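Keep the Clumsy Ones

I have spent a good part of my working life repairing office computers, and for the past two winters I've been helping out with something I never expected to care about so much, which is collecting examples for a robot that is meant to learn the same kind of work. I have opinions now. Bear with me!

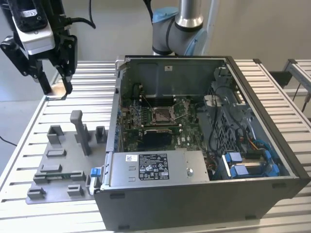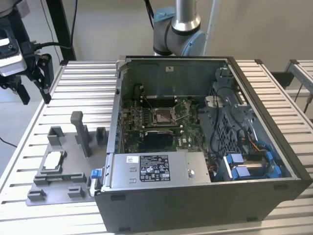

My opinion, put as plainly as I can, is that we throw away far too many of our examples. At Flascombe we recorded 1118 runs between the fall and the end of January, and when the sorting was over 934 of them were kept. The rest went into a folder that I'm fairly sure gets opened only by me. Now, some of those deserved it (a cable left unplugged, a recording with no ending). But a great many were dropped for being slow, or for a bit of dithering on the way. Think about what a person does with an open tower lying on its side and an empty CPU socket in the middle of the green board. You come in over it, you look, you back off a little, you come in again from a better angle. I did that for years and still do it, and I don't consider it a mistake. It's most of the skill, if you ask me, and it is exactly the part we were cutting out.

My friend Zuzanna Kwiatkowski disagrees with me, and she has run more of these collections than I have, so I do listen. She says that if you feed a learner hesitation, you get a hesitant learner, and she has seen it freeze over a part for 20 seconds like a guest who can't pick a chair. Fair enough. I would only say that hesitation and recovery are different things, and that a tired person sorting clips at four in the afternoon will lump them together every time.

What I'd like is a second pile with its own label, looked over by somebody who has handled the hardware. I went back through one batch of 26 rejects myself with a pot of coffee, and over and over I found myself thinking, well, that's just how it's done. Give me a small, honest, slightly messy collection and I'll be happy to argue for it with anyone who has the patience.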